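Twenty-Six Feet of Wall and One Very Patient Aunt

November 2024
by Greer Aitken

I have learned to make naan at home and I am going to be unbearable about it for a while, so settle in.

Some background for anyone new. My husband Kamran's aunt, Naheed Ghauri, came to stay with us in April while her apartment in Mostholm was having its pipes replaced. The plan was two weeks. It ran to seven, and I would have happily signed her up for seven more. She is 79 and has more energy before breakfast than I have all day, and somewhere in the first few days she looked in our kitchen cupboards, closed them again very gently, and asked me where people around here bought flour.

That was the start of it! We drove to Usmani, the grocery on the far side of the rail yard, and she spent a good half hour in the flour aisle alone. She pinched the bags. She asked the man at the counter when the delivery had come in. She bought chapati flour, a plain white flour for naan, a tub of yogurt the size of a paint can, and nigella seeds, which I had been calling "the little black ones" my entire married life.

I'd tried naan before, out of a book. It always came out like a pita that had given up. Soft enough, fine with soup, but with none of those big blistered bubbles and none of the chew. I had decided you needed a tandoor and that was that. Naheed listened to this theory politely and then asked how wet my dough was.

Not wet enough, was the answer. Not even close. Hers is so sticky that the first time I put my hands in it I thought she'd measured wrong (she doesn't measure, so there was nothing to get wrong). You oil your palms and fold it over on itself in the bowl, leave it be for a bit, then come back and do it again. By the third visit it has changed completely. It goes smooth and stretchy and sort of alive, and you can lift the whole thing up like a sleepy cat.

The waiting was hard for me. I am a person who opens the oven door. Naheed would put a plate over the bowl and take me off to do something else, and most often the something else was talking about the house. She has strong views on houses. She likes a wall with a bit of going-on in it, and she thinks our plain white hallway looks like a place where you wait for test results. I've come around to her side, I have to say. I keep noticing walls now, the rough ones and the patterned ones, and wondering what we could get away with.

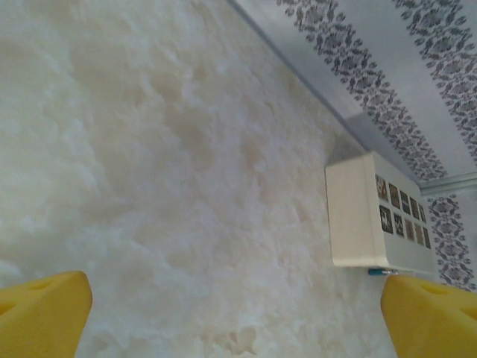 The pan, and why I stopped worrying about the oven

So, no tandoor. What Naheed uses is a heavy cast iron pan with a lid, on the biggest burner, and she gets it properly hot before anything goes near it. Mine is an old Bistetti I got from my neighbor Carter Beaulieu when he moved to a smaller place, and it had been living under the sink because I was scared of it. It turns out to be the best thing I own.

You stretch a piece of dough between your hands, wet one side with water, and lay it in the pan wet side down. It grabs right away. Lid on. Within a minute the top has puffed up in big lopsided domes, and at that point you can do the trick, the one I made her repeat until she laughed at me: you pick up the whole pan and tip it upside down over the flame. The bread stays put. The wet side has stuck itself to the iron, and the top gets toasted straight from the fire, with those dark spots I had been chasing for years.

Please only do this with a gas burner, a pan you can lift easily, and nobody small underfoot. If you have an electric stove, finish the top under the broiler. My friend Uzma Tanoli does hers that way and they're gorgeous.

Then butter, while it's hot. More than you planned on.

What I make now

I did eventually get Naheed to pour her flour into a measuring cup before it went in the bowl. She thought this was very funny. We ended up with enough for 6 good-sized naan:

3 cups white bread flour
1 teaspoon salt
1 teaspoon sugar
1 1/2 teaspoons instant yeast
1/2 cup plain whole milk yogurt
1 cup lukewarm water, maybe a splash more
2 tablespoons oil, plus extra for your hands
Nigella seeds and melted butter for the top

Stir it all together except the seeds and butter. Cover it, leave it 20 minutes, oil your hands, fold it over itself a few times. Do that twice more. Then let it rise until it's doubled, which took an hour and a half in spring and takes a good two hours in my kitchen now that it's cold. Divide it, let the pieces rest under a towel while the pan heats up, and away you go. Press the seeds in before you stretch.

If the dough fights you and keeps springing back, walk away for ten minutes. It will be much nicer when you return. If the bread drops off when you flip the pan, it wanted more water underneath. I have lost a couple to the burner this way, and the kitchen smelled like a campfire, and it was fine.

Leftovers (ha) freeze well. I wrap them in pairs and warm them in the dry pan with the lid on.

Kamran says they taste like the ones from when he was a kid, and then he goes quiet and eats a third one, so I'm taking that as a review. Naheed is back home with her new pipes and calls on weekends to ask what I've baked. Last time I held the phone over the pan so she could hear it sizzle. She told me my flame was too low, and she was right!

Next I want to learn her parathas, the flaky kind with all the layers. She has promised to come back in the spring, and I've already cleared a shelf for the flour. And I may have picked up some paint cards for the hallway.

Last updated: the oil in the ingredient list was missing when this first went up. Thank you to everyone who wrote in to ask, it's 2 tablespoons.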